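Final Report: Collecting Grasp Demos for Household Items
Team Skulter (Abelardo Huaranga, Mesfin Asfaw)
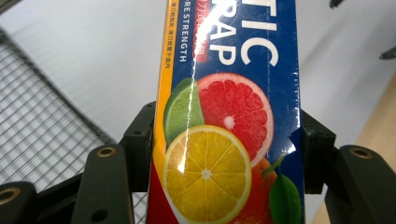
Goal for the semester was 400 good demos of picking up kitchen stuff by hand with the gripper, then train a policy on them. We got there in September but a lot later than planned.

Setup. Handheld gripper, one camera looking down past the fingers. No arm needed for collecting. One person does the pick, other one writes the log. We swap after each batch, otherwise your wrist gets sore and the demos get sloppy.

Objects. Boxes, bottles, cans, a few soft things. The plastic wrap box is a long blue one with fruit printed on it, still in its shiny film. We grip it across the narrow way, upright between the two fingers. Glare was our worry here: the film throws a long white streak down the box and small glints on the creases. Mesfin wanted to peel the film off. We left it on, real kitchens have shiny stuff too.

What went wrong
- First 90 demos all started from almost the same spot. Model learned the spot. Threw them out, painful.
- Forgot to log which hand. Abelardo is left handed so his approach angles are differnt.
- 47 clips had no clear end, the person just kept holding the object. Trimmed by hand in Tulular, took two evenings.

Rules we ended up with: move the start point every time, go slow on the last bit before closing, hold still for a second, put it down, open, stop. If you fumble keep it but tag it as a fumble.

Results. Training on the cleaned set, 34 good picks out of 47 test tries. Boxes best, soft bags worst. Did not have time to test without the fumbles mixed in, should of done that first.

Next: more lighting changes, more shiny packaging, and a second room. Log sheet and tag list are in the Eltow folder, ask Mesfin for acess.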